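About us

Page updated 2025-04-24 — more to follow when we get a minute.

Who we are

Whitfield Kitchens. Contract catering, mostly staff canteens and a few schools. Started in one rented unit at Drosham, now two sites, Drosham and Fundau. 21 of us on the payroll, plus agency cover at busy times. We cook, we pack, we deliver, we wash up. A lot of washing up. 2815 meals in our biggest week so far and every one of them leaves a pan somewhere.

Still a small firm. Phones answered by whoever is nearest. If you get put through to the pot wash, just ask again.

The robot arms

Most people who ring us now want to know about this so it gets its own bit.

We're bringing in arms for the fetching and putting away. Pans, bowls, ladles, the stuff that gets lifted a hundred times a shift and does people's wrists in. Not the cooking. Project is called Trosham, after the road the old unit was on. It all gets tried in simulation before anything goes near a real worktop — cheaper, and no broken crockery.

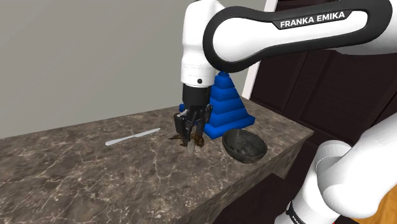

Cutlery and crockery came up first when we asked the staff what they wanted rid of. Sorting it, carrying it, wiping under it, putting it back. Dull work and it never ends. So the practice counter gets laid out with that sort of thing, a table knife lying at an angle on the marble, a dark bowl near the edge, and the arm has to work in among it all. Knives are on the list of things our people asked questions about straight away. Who puts it down, which way round, who is allowed to reach in. We wrote the answers up and they are on the wall at both sites.

What it changes for us

No jobs went. Said it at the start, wrote it in everyone's letter, still true. What did change is who does what and when.

Early shift used to begin with an hour of setting out. Under the new rota that hour goes to prep and to the allergen checks, which were always getting squeezed. Late shift finishes 17 minutes sooner on paper. We will see. Nobody's pay drops if it does, hours are made up with training time.

Training is paid. 11 of us have done the first course so far, the rest go through in May. It covers stopping the arm, clearing a jam, reading the screen, and how to set up a counter so the thing has a fair chance. The last one is harder than it sounds. Kitchen people put stuff down wherever there's a gap and have done for years.

Some of the team weren't keen and a couple still aren't. Fair enough. Main worries were being watched and being hurried. So two rules came out of the staff meetings:

The arm's logs are not used to time anyone. Not for reviews, not for anything.
Anyone can stop it, any time, without asking a supervisor first. No forms.

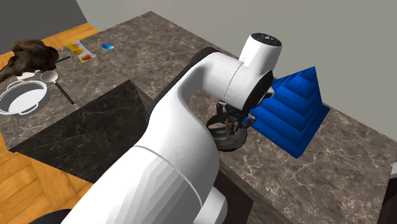

Breaks stay as they were too. There was talk of staggering them to suit the machines and it got voted down, quite loudly. The machines can wait.

One thing we hadn't planned for — new job titles. Two of our porters are now cell leads, with a pay rise, and they decide what gets tried next in the simulation and what gets dropped. They know the counters better than the office does. Their list is long. Stacking is near the top, so are lids, wet trays are at the bottom becuase everyone agrees wet trays are horrible.

Fundau gets the first real arm, next to the back sink where there is space. Drosham follows once the floor has been done.

Working here

We take on kitchen porters, cooks and drivers through the year. You don't need to know anything about robots. You do need to be all right with early starts and with being asked your opinion in meetings, there are quite alot of meetings at the moment.

Food hygiene certificate paid for. Uniform provided, shoes are your own. Meal on shift, always has been.

Visits

Customers can come and look round either kitchen, mornings are best, after the vans have gone. Hair tied back please, flat shoes. Ring the Drosham office first and somebody will let you in at the side door, the front one sticks.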